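Home | Features | Food | Home & Garden | Letters | Subscribe

The year I painted the hallway four times

I should say up front that I don't have what people call an eye. My sister has one. She can walk into a shop, point at a cushion and be right. I bought my first apartment with beige walls and lived with them for 9 years, and when people asked if I liked beige I said it was very calming (it was not, it was like living inside a cracker).

Then last December I got the flu, spent a week on the couch staring at the hallway, and decided it had to be blue. So I ordered a paint called Skurner, mostly for the name, and put it up over a long weekend with the radio on. It was gorgeous for two hours. Then the sun went around and the whole thing turned the color of a school swimming pool!
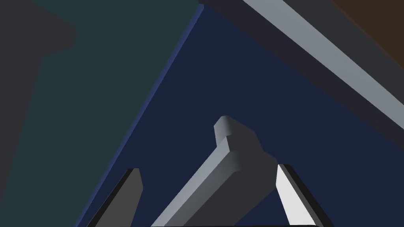
So I did what I should have done first and called Lotte Aerts, who mixes paint for a living and has the patience of a kindergarten teacher. She asked me which way the hallway faced. I had no idea. She asked what kind of bulbs I had in there. I went and looked, and they were three different kinds, one of them the sort you'd put in a garage.

"You haven't got a paint problem yet," she said. "Change the bulbs and call me back."

I changed the bulbs. I also, in a fit of impatience, painted it gray. Gray was a mistake and I'm not going to dwell on it. My downstairs neighbor came up to borrow a ladder and asked when I'd be putting the color on.

Lotte's advice, once I finally started listening, was to stop looking at those tiny paper chips and paint a piece of cardboard as big as a bath towel, then move it around the place for a few days. Breakfast, 3 in the afternoon, last thing at night with only the lamp on. You get fond of some of them and you get sick of others. There was a mustard I adored until I saw it next to my coat. I tried 13 in the end and they lived behind the bathroom door for months.

The one I kept going back to was a dark teal. I was scared of it, because my hallway is narrow and everyone tells you dark paint makes a small space smaller. Well, maybe it does. I don't hang out in there, I take my shoes off in there, and I'd like it to feel like something when I do.

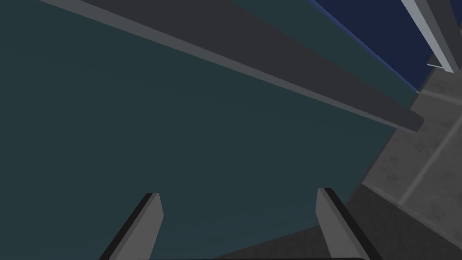 Dark teal across a broad, plain surface.

It did take a third round to get there, a green I picked on a very good mood and a glass of wine, and we'll skip that one too. But the teal has been up since spring and I still stop and look at it on my way to the kitchen – ceiling and all, I went over the ceiling. My sister says it's the first thing in the apartment she's jealous of.

Now I'm eyeing the bedroom.

Comments

Dirk Visser: My wife and I went through the same thing with a yellow. We got as far as the second coat before either of us would admit it.

hallwayhater: What finish did you use on the ceiling? Mine shows every roller mark.

Marg in the attic: The cracker line is my living room exactly. Ordering cardboard tonight.

More in Home & Garden
Bulbs for people who hate shopping for bulbs
I slept in a red bedroom for a month
The case for a badly matched set of chairs
What to do with half a can of paint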